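Vekden printed mesh pouches and wash bags

Back in stock as of October 6, 2020. Tulip and peach prints both in, stripes still on order (don't ask me when, Oriana is chasing). Ref 1720 on the order form, same ref for every print, so WRITE THE PRINT NAME in the notes box or you get whatever's on top. 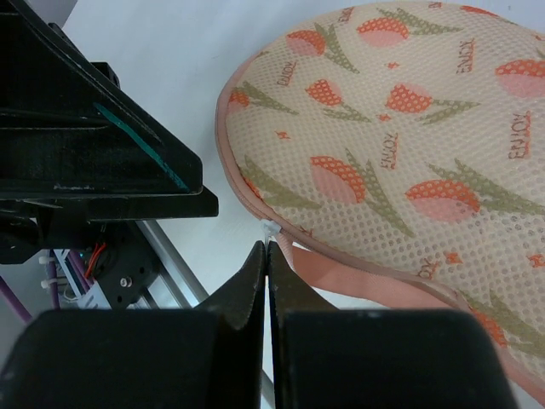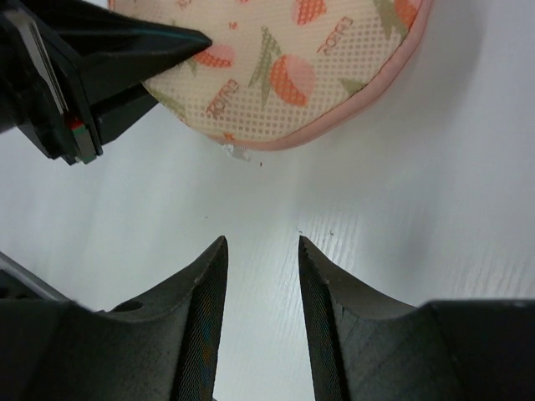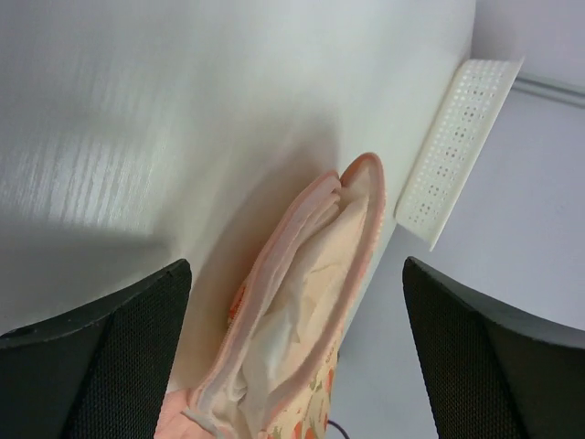 Details

Cream coloured fabric, printed. Pink trim all round.
Tulip: fine mesh, orange-red dotty flowers, long olive leaves, little orange stars in between. Salmon-pink binding, white zip pull. Round.
Peach: fine mesh again, orange peaches with a bit of pink, green leaves, rust-red lettering here and there. Louder of the two. Sells to teenagers mostly, and to Darius's mum.
Where the print falls varies bag to bag, it's cut from the roll. Can't match pairs, sorry.

What people use them for

Socks and tights in the wash. Bras. Swimming things on the way home. Make-up, chargers, hair bobbles, the bits that end up at the bottom of a suitcase. One customer keeps her crochet hooks in hers. Not for anything heavy, and not for shoes, the Chisholm canvas sacks are better for that (see Storage).

Washing

Cool wash, zip shut. Don't overfill, half to two thirds is plenty.
No tumble drying. No iron on the print.
Open it out flat to dry and pull the trim back into shape while its damp.
Zip sticking? Rub of candle wax along the teeth, work it back and forth.

Ordering

Sold singly or in packs of 5. Packs are one print only, we don't split them.
Orders in by noon go out same day, otherwise next working day. Allow 2 days for delivery, longer for the islands.
Trade: ask for Radu Filip, quote 3703 for the shop price list. Minimum two packs.
Returns fine if unused and the label is still on. Put the order number in the parcel pleese, we had several in May with nothing in them at all and Oana is still working out who they came from.

Also in this range

Ceton drawer boxes
Deltix folding airer
Chisholm canvas sacks, small and large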